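Orkside Kitchen Guide, Section 4: Setting the Table Surface Before Use
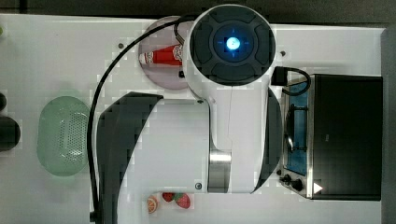
Reading time: 2 min (1,126 words in the full guide)

The Orkside sales sheet says you can put anything down anywhere. I would not take that on trust. Work through these steps first.

1. Wipe the white tabletop and dry it. The sheet calls the surface "self-cleaning" — it has never cleaned itself for me.

2. Set the round plate down flat. Press the rim on both sides. If it rocks, turn it and try again.

3. Lay the soda can on its side on the plate. A can on bare tabletop will roll, whatever the sheet claims about grip.

4. Put the green colander on open table, away from the plate. Keep the cable out from under it.

Note: The small holes in the bottom of the colander let water straight through. Dry it before it goes on the table.

Caution: Do not lay out a can that is dented or bulging. Do not shake it to check.

Chi-keung Kwan wants a step here for the Skuvex non-slip mat. I tried the mat 41 times and saw no difference, so it stays out until July.

Last revised 16 June 2018, Li-hua Leung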